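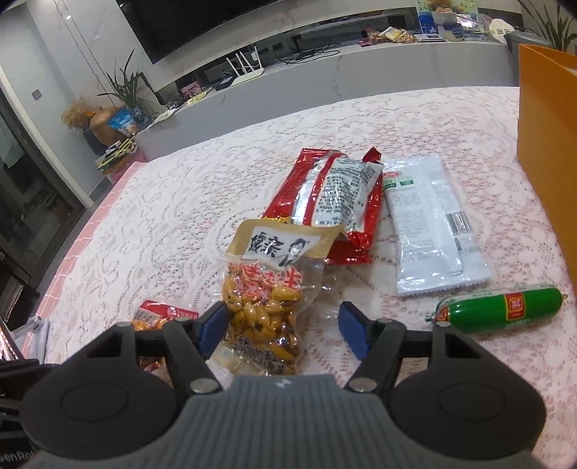

Finding out when a mill cottage was built (Flukmont area)

Asked January 10, 2020
3 answers

I am trying to date the cottage my grandparents lived in at Flukmont, on the river side below the old Birnari woollen mill. The family always said it was put up by the mill for its foremen, but the land title only goes back to a transfer in December 1911 and the house was plainly standing by then. The local museum has a rent book that lists "No. 3, Okafor" as a tenant but gives no street. Is there any way to get an earlier date without paying for a full title search? I live interstate and can only get up there once or twice a year.
Tamsin Kasprzak

Answer 1 (accepted)

Start with the rate books. Councils charged rates on buildings as well as land, so the year the valuation jumps is usually the year the house went up, or the year after. For Flukmont the early volumes are held with the Triltthorpe shire records and the reading room will copy up to 10 pages by mail. Ask for them by lot number, as street names in that part of town changed when the bridge was moved. If the mill owned the whole row it will be entered under the company and you need to look for the occupier column instead.

The rent book is worth another look. Mill rent books often have a folio number at the head of each page that matches the wages ledger, and the ledger gives the job and the year a person started. Ask the museum whether they hold the ledger too. It may be catalogued separately.
Kevser Coşkun

Answer 2

Check the bricks if it has a brick chimney. Ours had the maker's name pressed in the top and that narrowed it down a fair bit. Doesn't work if the chimney was rebuilt.

Answer 3

There is a mill plan at the museum, item 882 from memory, with the workers' houses drawn in and numbered. I don't think it is dated. The numbers on it are not the same as the street numbers now, so No. 3 could be anywhere in the row. Ring before you go, they shut over January.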